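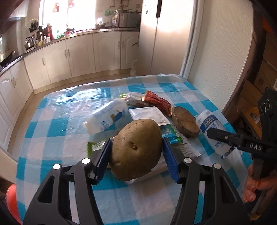 Figure 6. A potato held between the two ridged blue pads of a gripper, over a checked tablecloth.

Papers > Smart Home Systems > Evaluation > Section 4

4.2 False alerts from indoor motion sensors

We compared two battery-powered motion sensors, the Suko and the Tralano, in homes where the residents already used a wireless alarm. Each sensor was fixed in a corner of the hallway at the height given in its manual. Both were connected to the same hub, running the Pikex software with default settings, and they stayed in place during the whole of October.

In total the hub stored 3,620 motion events from 17 homes. Residents marked an event as false when no person had been in the hallway at that time. After we removed double entries, 371 events remained in this group. Most of them came from homes with a cat or a dog, although both sensors are sold as suitable for small pets. The second source was warm air from radiators, which we did not expect to be so frequent - in one home it produced false events on almost every morning.

The Tralano sensor gave fewer false events than the Suko, but it also reacted more slowly when a person entered through the front door. For an alarm this delay is acceptable. For switching a light it is disturbing, and several residents complained of it. Zacharopoulos reports a similar delay for older sensors of this type, with a different hub.

We did not change the sensitivity during the test. A lower setting would probably reduce the events caused by pets, but we cannot say how many real entries would then be missed. This question is treated in Section 5.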